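Hobby Bench Forum
Home | New Posts | Members | Search | Log in

Fabric bench covers for small gear work – who's converted?

tireo_tinkerer wrote:
I have to gush for a minute. After years of bare benchtop I've gone over to a big dark grey cloth for anything with small gears in it, and I'm never going back! The colour is the best part. Bright metal shows up on it beautifully, even under my fairly ordinary lamp, and a dropped part lands softly and mostly stays put. I bought 2 metres off the roll at Jirkeck, paid $34, and had enough left over to do the side table as well. Anyone else working this way? Keen to hear what weave you're using.

grarkov_gully wrote:
Welcome to the club. Mine's a cotton drill, washed a few times first so it doesn't shed. Fluff in a gear train will drive you up the wall.

Manju Pathak wrote:
I'm going to be the grump here, sorry. I tried cloth and went back to a rubber mat inside a fortnight. Cloth creeps. You lean on it, it ruckles up, and the plate you were fitting gears to is sitting on a slope. And if you let it hang over the edge, your sleeve catches it sooner or later. I lost a whole tray of shims that way in April and I'm still finding them.

tireo_tinkerer wrote:
Ouch, the shims! Fair point about creep, though I reckon it depends on how much cloth you've got and how heavy it is. A small piece slides everywhere. A big heavy one hardly shifts.

Mitra Talebi wrote:
Love this thread! I'm with the cloth people, wrinkles and all. We've been doing the three-gear plate, the one where each spur gear drops over its own little peg, and the grey makes it so much easier to see which post is still waiting. Two gears on the plate and one to go in the second of these:
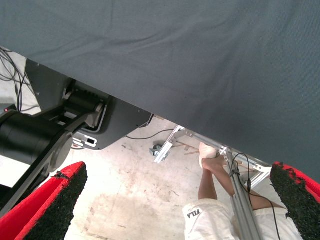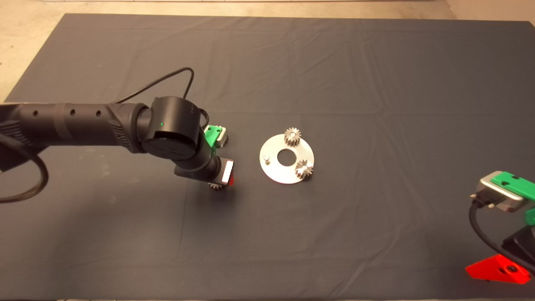

Getting the third one down is the fiddly bit and I enjoy it far more than I should. Lower it square over the peg, and if the teeth clash give a neighbour the tiniest turn and let it find its own way in. Don't press! When it drops you can feel it, and it's such a satisfying little moment. As for creep, Manju, I pull the cloth tight at the corners before I start and put the plate well in from the edge. It still wrinkles a bit where it hangs, but I'm not working there so I leave it alone.

Manju Pathak wrote:
Okay, tight corners I didn't try. I still think a plate sits flatter on rubber, but I'll grant you the colour. My mat is green with a printed grid and small teeth vanish against the lines.

niazi_nuts wrote:
Could you do both? Rubber underneath, cloth on top. I've got it set up like that for clock bits and the cloth doesn't budge. Roughly 14 bulldog clips around the rim as well, but I'm a nervous type.

grarkov_gully wrote:
Both is the go. Just watch oil, it wicks through and then your rubber's filthy too.

tireo_tinkerer wrote:
Rubber under cloth, brilliant – trying that tonight. Mitra, do you put any grease on the pegs before the gears go on, or fit them dry?

Mitra Talebi wrote:
Dry for practice, every time. Grease comes later or the cloth cops it.

Thread views: 2,692
Last updated: 25 November 2019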